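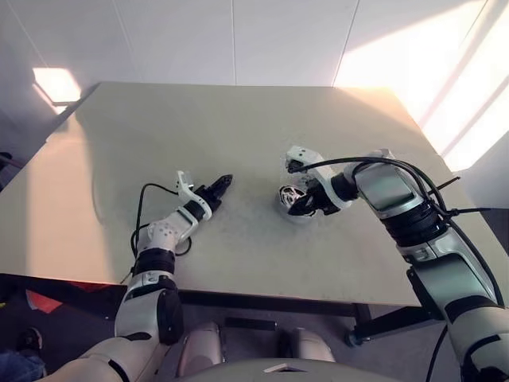

A Cannery Floor, Re-Leveled

The Farquharson building was put up as a fish cannery and spent most of its working life draining water toward the river. Every slab on the ground floor falls to the east. For a cannery that was correct. For a training center with classrooms, a materials lab and a public stair, it was the first problem on the drawings and the last one closed out. 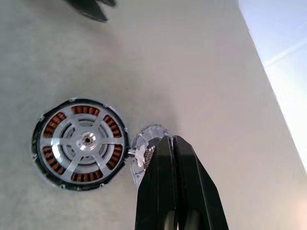
Morag Jardine

The owner, Lokow, bought the property with its roof open in two places and the loading dock sealed. The brief called for teaching space on the ground floor, offices above, and as much of the original structure left exposed as the code would allow. Clademik was hired as general contractor after a short interview round. Iltar handled the structural design.

Survey work began in December, with the heat off. The crew shot floor elevations on a grid and found a drop of 18 inches between the west wall and the old drain channel. The slope was even for most of the distance, then steepened near the channel, where the slab had been patched with a weaker mix. Cores taken from the patches broke up in the barrel. Those from the original slab came out whole.

Three options were priced. The first was to demolish the slab and pour a new one at a single level. The second was a raised access floor on pedestals. The third was to keep the sound concrete, cut out the patched strip, and build up the low side with rigid foam and a reinforced topping.

"Full demolition looked clean on paper," says Agnes McIver, the project engineer at Iltar. "The footings are shallow, and the slab was bracing them. Take it all out at once and you are shoring every column in the building."

The third option was selected. Foam was cut to a taper in the shop and numbered by bay. The topping was placed in alternating strips, with the joints lined up on the column grid so that any shrinkage cracks would fall where partitions would later cover them. Most did. Two ran diagonally across the lobby and were filled and ground flush.

The columns are riveted steel, 29 in all, and no two bases matched. Salt had thinned the lower flanges on the river side. Iltar specified welded cover plates to knee height, with the old rivet heads left showing above. Wiroj Jaidee, who ran the site for Clademik, had each base blasted and measured before any plate was ordered. The measuring took longer than the welding.

The upper floor is heavy timber decking on steel beams. It was dry and straight except under the roof openings, where the decking was replaced with salvaged boards of the same depth. The new boards are lighter in color, and Lokow chose not to stain them.

Mechanical work was kept out of the classrooms where possible. The main ducts run along the north wall above the corridor and branch in at door-head height. That left the trusses clear, but it made the corridor ceiling low and tight for the electricians, who had about 30 inches to work in and shared it with the sprinkler main. Parveen Abbasi, the mechanical designer, moved the branch takeoffs after the sprinkler layout was revised, and the corridor ceiling came down a few inches more than first drawn.

The drain channel remains. It was cleaned, lined and covered with steel grating, and it now carries power and data cable the length of the materials lab. Covers lift out by hand. At the east end the channel still passes through the wall to an outfall, capped on the river side with a plate that can be unbolted for inspection.

The stair was the last major item set. It arrived in two sections through the reopened dock door and was bolted together on the new topping, then adjusted with shims at the upper landing. The lobby floor at its foot is level to within the tolerance in the specification. The sidewalk outside the dock still falls to the east.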